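Claltix Hand-Held Gripper, Two-Finger

Sold by Gonance Equipment, Ellwood
Lead time: 2 weeks for stock units, longer if you order custom fingers

The Claltix hand-held gripper is used to record pick and place work by hand before a robot arm is bought or programmed. An operator holds the tool, does the task at a normal bench, and the recordings go to whoever is planning the cell. Most of our customers order it at the budgeting stage, when they need to know which jobs are worth automating and how much bench each one takes.

What you get

Gripper body with handle and trigger
One pair of dark fingers, fitted
Camera mount (camera sold separately)
Hex keys and spare screws
Printed setup sheet

Price

Single unit: $700
Each unit when ordering two or more: $600
Spare finger pair: $40

Prices do not include shipping or sales tax. Quotes are held through the end of April. Schools and training centers can pay by purchase order.

Planning the bench

Budget for the work surface as well as the tool. You need a flat table at a height the operator can work at standing up, with the top cleared before each run. Plain tops work well. Check the overhead lighting from the position of the camera, as a smooth finish can throw glare that you won't notice from where you stand. Moving the table is usually cheaper than changing the lights. If it can't be moved, turn it and check again.
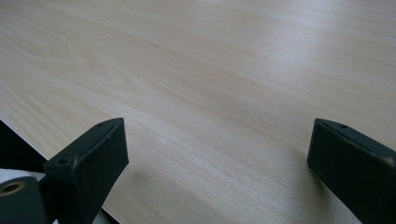

Fingers open over a bare wood-grain tabletop.

Leave room on both sides for the operator's elbows and for a bin of parts. Customers who plan to put an arm on the same table later should buy a heavier table now. Dean Whiteley in our Ellwood office can go over table loads with you if you send him the arm's data sheet.

Fingers and wear

Fingers are a wear item. Light scuffs do not affect use. Replace the pair when the gripping faces are gouged or when one finger sits lower than the other. Always change both together. Screws should be snug, not forced. If a threaded insert starts to turn in the body, stop using the tool and send it back to us.

Custom fingers are quoted per job. Send a sample part or a drawing with dimensions to Beryl Pilkington.

How many to order

One unit per operator, plus one spare for the site. The Plirville shop started with a single unit and added a second when the day and evening crews both wanted it. Sharing between shifts is fine if someone checks the fingers at handover.

Not included

Camera, storage cards, tables, and robot arms. We can add any of these to the same quote.

Orders and quotes: Rakiya Bashir, equipment sales
Returns and repairs: Gareth Fothergill, service desk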